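The peg board, week six

I said I would write something about the robotics module once we had got past the safety forms and the lectures, and we have, so this is it. I'm on the evening course at Caddale, second year, and my project group has been given the task that everyone calls the peg board. Its proper title is longer and has the word "manipulation" in it twice.

The task is simple to say. There is a board on a table with holes and slots of different shapes, and there is a set of blue parts. The robot has two arms and two hands. Each part has to be picked up and put into its place on the board. Marks are given for each part seated properly, with a few more for doing it without a person stepping in.

We are one of four groups. The other three are Endetti, Fallahi and Mondska. We were all told to choose a name in the first session and were given no guidance, so the names mean nothing. Ours was rejected for being rude and we are down on the sheet as Group 4.

Most of the first month went on teleoperation. One person wears the gloves and drives the arms, and everything gets recorded. The recordings are then used to train the program that does the job without the gloves. I had assumed this would be the easy bit. I can put a peg in a hole with my own hands without looking, so I thought I would be able to do it through a pair of gloves while looking at a screen. My first try took most of a session and I dropped the peg four times. You lose your sense of touch completely. You also lose depth, because you are looking at a flat picture, and you keep closing the fingers slightly in front of where the part is.

What helped me was slowing down and using both hands. If one hand points at or steadies something, you have a reference for where the other hand is. It looks odd but it works for me. Another member of the group does it all one-handed and is faster than I am, so I'm not claiming it as a method.

By February we had 886 recorded attempts. The tutor then went through the marking rules with us again and we found that a good number of ours broke them, mostly because the recording had been started after the hand was already moving, or stopped before the hand had let go. After throwing those out we had 532. That was a bad evening. The target for the module is 1,000, so we have been booking extra time in the lab whenever there is a gap. The late slot is the easiest to get, as the bus back to town stops at half past nine and most people don't want the walk.

The parts are not equally hard. The thick cylinder is fine. It fills the hand and you can feel, or at least see, when you have got it. The thin one is harder but still all right. The small pegs are the problem. They're easy to knock over, and once one is lying on its side you need a different grip, and the fingertips are wide compared with the peg. We spent two whole sessions on small pegs and nothing else.

The other thing that catches people out is the cables. They hang from the arms, and if you bring an elbow in too low they drag over the table. Fallahi lost a run that way when a cable swept a part on to the floor. We now have a line on our checklist about it, between "gloves calibrated" and "parts in start position". I wrote the checklist and I'm quite pleased with it. It fits on one side of paper and people do use it, although the bit about wiping down the gloves gets ignored.

As for the trained program, we have had one go at it so far. We used the 532 recordings and gave it 40 tries at the thick cylinder only. I won't put the score here as the other groups read this, but it was better than I feared and worse than Mondska's. It goes to the right place nearly every time. Then it hesitates above the slot, moves off a little and comes back, over and over, until the time limit runs out. The tutor thinks it learned that from us. When I watched my own recordings again I could see she had a point. I hover over everything. I've been trying to come straight down since then, and my newer recordings are shorter.

There is a written report to do as well, and I've been given the section on how the data was collected. If you are starting this module next year, my advice is to keep notes from the first day: who was driving, which parts were out, what went wrong. We didn't do that until week three and I've had to piece the early part together from file names and from asking people what they remember, which isn't much.

Next up is the last batch of recordings, then a second round of training with all the parts. After that the four groups run on the same evening, one after another, on the same board. We drew third. I would have preferred to go first and get it over with, but third means we can watch two groups and see how they get on with the pegs.
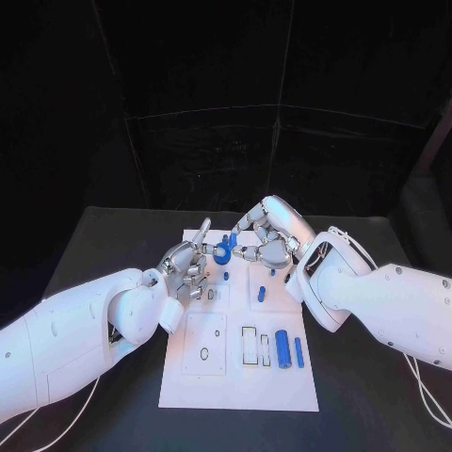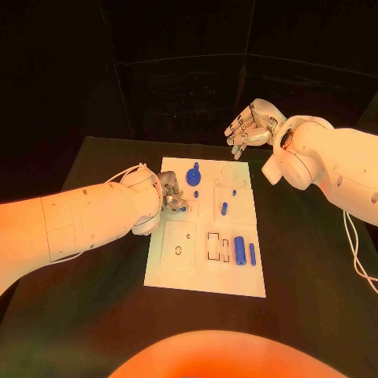 Both arms at the peg board, with the blue cylinders beside their slots.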